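Ticket 471: right gripper lags during cloth teleop
Opened 6/22/18 by Iona Moncrieff, Stasthorpe bench
Assigned: Kgomotso Ngubane

Problem
Recording the yellow cloth task by remote control. The right gripper closes late when I squeeze the handle, so the fold at the cloth edge gets missed. 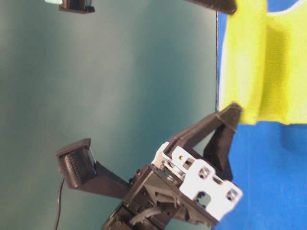 Left side follows fine. Restarted the Odum server twice, same lag.

Kgomotso: Swap the handle cables and try a two-handed hold, cloth stretched between the grippers, right one higher.

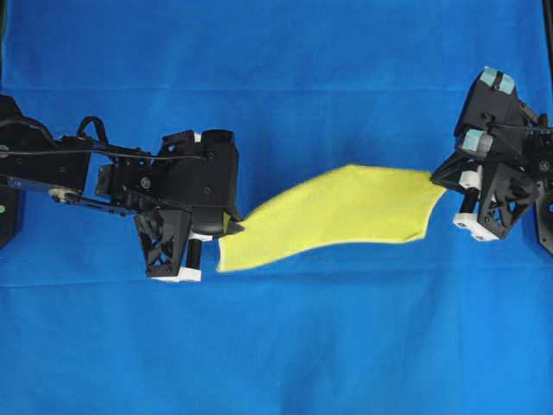 Resolution
Lag moved to the left with the cable. Replaced it. Discard the last 7 demos and record them again.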